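Rings on the Table: Which Home Finish Stands Up to a Hot Mug?
Term project report, Materials and Everyday Life, Astmont
Ksawery Kalinowski and Stanisława Wasilewska
50 shares 6 comments

My grandmother's dining table has a white ring on it from before I was born, and I have wanted to know what that ring is for as long as I can remember. So when our course asked for a project on a material we use every day, Stanisława and I had our topic before the end of the first class!

A white ring is moisture trapped in the finish. The wood underneath is usually fine. A dark ring is a different animal: water has gone through the finish and reached the wood, where it can react with the tannins and any bits of iron around. We wanted to see which kind of ring we would get from three finishes that people put on tables at home: a hardening oil, a paste wax, and a water-based varnish. Jarnell, the lumber yard near campus, let us have an old oak shelf for very little, and we cut it into six boards, two for each finish. Every board was sanded to 100 grit and wiped down before the first coat. We let them cure through most of August, which was the dullest part of the whole thing.
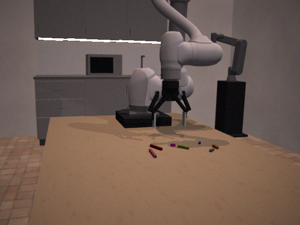
Chie Yokoyama commented on our first draft that 100 grit is too coarse for a table anyone eats at, and that an oil finish on a surface that rough will soak in unevenly and look blotchy by the second coat. She would have gone two grits finer and then raised the grain with a damp cloth.

She was right about the blotches. We kept the boards as they were so the comparison stayed fair, but anyone repeating this should sand further.

For the test we poured 50 ml of hot black tea into a stoneware mug, dribbled a teaspoon of water around the foot, and set it on the board until it was cool. Then we dried the board with a paper towel and looked at it under a desk lamp held low to one side. Side light is wonderful for this. Marks you can't find from above jump right out at you. We repeated it over and over in different spots, scoring each ring from "can't find it" to "can see it from the doorway," and ended up with 395 scores in a notebook that now smells strongly of tea.

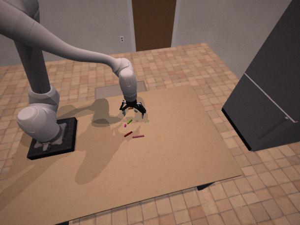
Color matters a great deal to how bad a ring seems, and we hadn't planned for that at all. On the oak, a faint white mark from the waxed board got a low score from me and a high one from Stanisława, depending on where we were standing. When we rubbed a darker stain into an offcut and waxed it, the same kind of mark looked terrible from anywhere in the room. A large light brown wooden tabletop like this one would probably hide a pale ring pretty well, but a dark tannin ring in the middle of all that plain surface would be the first thing you saw. If I were picking a finish for a light table, I would worry much more about keeping water out of the wood than about heat haze in the top layer.

The wax boards did the worst, as you might guess. They marked nearly every time, though the marks were shallow and most of them buffed out with a fresh dab of wax and some elbow work. The oiled boards surprised us. They marked less often than the wax, but two of the rings went dark and stayed dark. The varnish shrugged off almost everything until one corner where our coat was thin, and there it clouded.

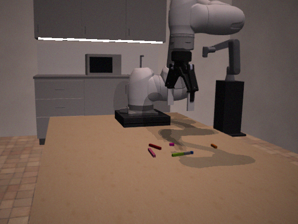 Can a white ring be taken out without stripping the whole table? Often it can, with gentle warmth from a hair dryer on low, held well away and kept moving, followed by a little oil on a soft cloth.

We tried that on the clouded varnish corner and it cleared in one go, which had us both cheering in the workshop at nine at night. The dark rings in the oiled oak did not budge. Tadeusz Olszewski suggested oxalic acid, and we would love to try it next term with proper gloves and ventilation.

Two weak spots in our work. Both of us knew which finish we were scoring, so the scores may lean. We also used one mug the whole time, and its foot has a chip that left a gap in every ring.

Thanks to Custódio Barros for the use of the drying rack, and to my grandmother, who has now agreed to let us near her table with a hair dryer.

6 comments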